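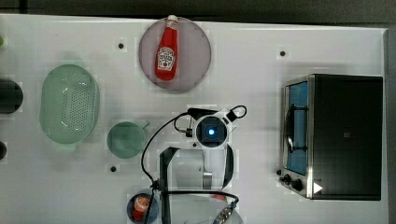
Draft labelling rules set out coating disclosure for cookware

2 min read

Manufacturers and importers of coated cookware would have to name the coating type on the outside of the package under draft labelling rules released for comment on Monday. The rules cover frying pans, saucepans, baking trays and the removable trays and racks sold with small ovens. Uncoated steel, cast iron and glass are excluded.

At present a supplier may describe a pan as "non-stick" with no further detail. The draft replaces that single term with four coating classes, each with a short code to be printed beside the care symbols. Suppliers would also have to state a maximum continuous-use temperature in degrees Celsius, measured at the centre of the cooking surface after a fixed heating period.

The proposal follows a shelf survey by the testing firm Hudex, which recorded 2,103 coated products across hardware, grocery and department stores. Of these, 862 carried a temperature limit anywhere on the package or in the enclosed leaflet. Where a limit was given, the test method was usually left out, so figures from different brands could not be compared.

"A limit taken at the rim will read lower than one taken over the element," said Rhona Shearer, who managed the survey. "Both numbers are true and the buyer has no way to tell which one is on the box."

Utensil advice would be standardized as well. Leaflets would have to say whether metal tools are permitted, and would use the same wording for nylon, silicone and wood. Colour names such as "stone" or "granite" could still be used, provided the coating class appears in type of at least the same height. 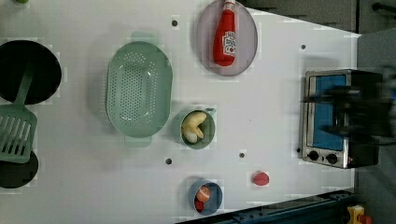
Cost to suppliers

Grutness, a wholesaler of kitchen goods, said in its early response that relabelling would be manageable for new stock but awkward for open cartons already in warehouses. It has asked for a two-year changeover and for adhesive labels to be accepted during that time.

Koivisto, which makes coated aluminum pans, supports the coating classes but objects to the fixed heating period. Its technical manager, Iida Ikonen, said thick-based pans would not have reached a stable temperature when the reading was taken. The company wants the period extended and the base thickness recorded with the result.

Testing capacity is a further question. The draft names no laboratories, and sets out only the equipment and calibration interval required. Gediminas Koppel of the test house Naltach said the method could be run on existing rigs with a new thermocouple fixture.

Next steps

Written comments are open until the end of May. A revised text is expected after the heating period has been checked on pans of different base thickness. The rules would apply to goods packed after the start date, and second-hand sales would be exempt.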